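# Two-gripper demonstrations: left and right tracks drift apart, and small objects slip. Student project

**Teodora Trajkovski**

I am in a final-year group of four working on a tabletop tidying project. We record a person doing the task with two hand-held grippers, then train a policy on the recordings. The task is simple on paper: start with a few household objects on a white table in a fixed layout, pick up the ones that are out of place and set them where they belong. Each gripper carries a cube of printed fiducial markers. A head camera sees the whole table and both cubes, and each gripper has its own wide-angle camera looking past the finger pads.

We started in October and have 755 episodes. Of those, 83 are rejected by our own checks, and I would like to get that number down before we record the rest. There are two separate faults.

Fault one. The pose we compute for the left gripper drifts away from the right one during an episode. At the start, with both grippers touched together at a known point, the error is small. By the end it can be several centimetres, nearly always in depth as seen from the head camera. The right gripper behaves much better. The person wearing the camera is right-handed and tends to park the left gripper near the front corner of the table while the right one works.

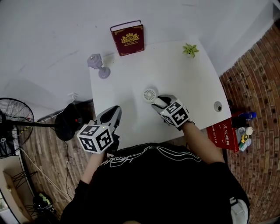
The working hand is mostly in the middle of the view and the idle hand is mostly at the side, and I suspect that matters, but I can't say how much is lens distortion and how much is the marker faces being turned away. We calibrated the head camera once, with the usual printed chessboard, at full resolution. The recordings are made at a lower resolution. We scaled the focal lengths and the principal point, and left the distortion terms alone. Teammates have checked the scaling and believe it is right.

Things already tried for fault one:

- Reprinting the markers on matt paper. This helped with glare and did nothing for the drift.
- Raising the detection threshold. Fewer bad poses, but longer gaps.
- A low-pass filter on the position. The plots look nicer. The end error is the same.

Fault two. Small, round or slippery objects turn in the pads when lifted. The flat book and the plant pot are reliable. Anything with a narrow stem, or a smooth plastic rim, tends to rotate, and the resulting episode shows the object at an angle that the policy then copies. We have been asked by our supervisor not to change the object set, as another group has to use the same one.

Time stamps: the three cameras are started by one script but each writes its own clock. We align them afterwards on a clap of the grippers. I mention it in case it is relevant.

Questions, in order of how much they hurt us: what should we look at first for the drift, is there a sensible way to rescue the 83 episodes, and is there a pad surface or a way of gripping that we ought to be teaching people?

---

**Edin Milošević**

Take the drift first. I ran a similar two-handed set-up for a student competition and the symptoms match, apart from the numbers.

Error mostly in depth is what you get when a small square marker is viewed by one camera and the pose is solved from a single face. The corners are found to within a fraction of a pixel, which fixes the direction well and the distance badly. If the cube shows two or three faces, solve for the cube as one rigid body using all the corners together. Many groups solve each face separately and then average, and that throws away the benefit. Check which of these your code does before touching anything else.

Next, look at single-face frames. A flat square seen nearly head-on has two pose solutions that fit almost equally well. The solver can jump between them, and your low-pass filter then turns the jump into a slow slide. That would look exactly like drift in a plot. Plot the raw orientation of the left cube without the filter. If it flips between two values, you have found a good part of the fault. The remedy is to keep both solutions and choose the one nearest to the last trusted pose.

Then the calibration. Your scaling is fine provided the low-resolution mode uses the same area of the sensor. Many small cameras crop in their video modes. In that case scaling alone is wrong, and the error grows towards the side of the view, where your idle hand sits. Do a fresh calibration in the recording mode, and make sure the board reaches the corners. Most people wave it about in the middle and stop.

Measure the cube as well. Printers change the scale by a percent or so, and a glued-on sheet rarely sits square. Use callipers on the black part of each marker and put the measured value in the config. If left and right cubes were made from different print runs, they will not agree, and you have one shared number for both, I expect.

For the rescue:

1. Re-run detection on the raw video with the new calibration and the rigid-body solve. Leave the old filter out.
2. Bridge gaps shorter than a third of a second by interpolation. Longer gaps need the motion sensor in the gripper, if yours has one.
3. Use the closing touch as a second anchor. If people touched the grippers together at the end as well as at the start, you can spread the remaining error along the episode. Only do this if the remainder is small. Spreading a large error hides a fault.
4. Reject whatever still fails.

I would expect to recover a good share, but would not promise a figure. Also, fault one probably affects episodes that passed your checks, so re-run all 755 and compare.

The clap is adequate for the start offset. Clocks on cheap cameras also run at slightly different rates, so clap at the end too and fit a straight line between the two. On long episodes this matters more than people think.

Last item: the idle hand. Ask the demonstrator to hold the idle gripper with a cube corner pointing at the head, so that more than one face is in view. It takes a few minutes to learn and feels odd at first.

On the pads I have less to offer. We used a soft mesh facing and were content with it, though our objects were larger than yours.
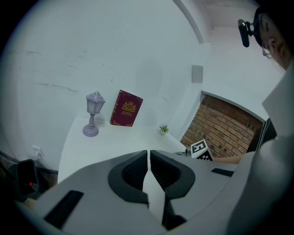 Selma Obradović disagreed with the mesh, and said that on a thin stem it behaves like a hinge: the stem sits on a few high points, and the object swings about them as soon as its weight is off the table. Her group put a thin strip of soft silicone across the middle of each pad and left the rest bare. She added that it picks up dust and has to be wiped between sessions, or it becomes worse than the original.

I have not tested that, so take it as her result and not mine. It seems reasonable. The other thing to try costs nothing: grip nearer the centre of mass. With a top-heavy object this means closing the pads higher than feels natural. For a flat round object lying on the table, approach with the pads either side of the widest part and close slowly. People who close fast push the object with whichever pad arrives first.

If the object still turns, keep the episode but label it. A policy can learn from a recovery. It learns badly from a wrong final angle that is marked as a success.

---

**Ankica Milošević**

Are the grippers charged? Ours went slow when the battery was low and everything looked out of step.

I would also just record more. We had 1,295 episodes by the end and the bad ones stopped mattering much. Delete the 83 and carry on.

---

**Živko Vukadinović**

I would not delete them yet. With some 83 failures you should sort them by cause first, even if only by hand in a spreadsheet. If most belong to one demonstrator or one object, deleting them removes exactly the cases your policy will need. Ankica's advice is fair when failures are spread evenly, and nothing in the post says they are.

Two small points to add to Edin's list.

Exposure: if the head camera is on automatic, a white table and a white wall will pull the exposure down, then a dark sleeve crossing the view will push it up. Marker edges move slightly each time. Lock it, and lock the white balance at the same time.

Mounting: check that the cube is stiff on its mount. Hold the gripper still, push the cube with a finger and watch the computed pose. On ours there was play of 2 mm, which was enough to explain a fault we had spent a fortnight blaming on software. A drop of thread-lock cured it.

---

**Teodora Trajkovski**

Thank you, all. Reply after one evening of work.

The raw orientation of the left cube does flip between two values. We were solving each face separately and averaging, as Edin guessed. The cubes also turn out to be from different print runs, with one shared size in the config. The rigid-body solve is in and running on the old episodes now; no result yet.

Exposure was on automatic. It is locked from tomorrow. We have no closing touch in the early recordings, so the second anchor will only work for the later ones.

I have started the spreadsheet. So far the slips are mostly at the stem, and the drift failures mostly come from one demonstrator, who is me.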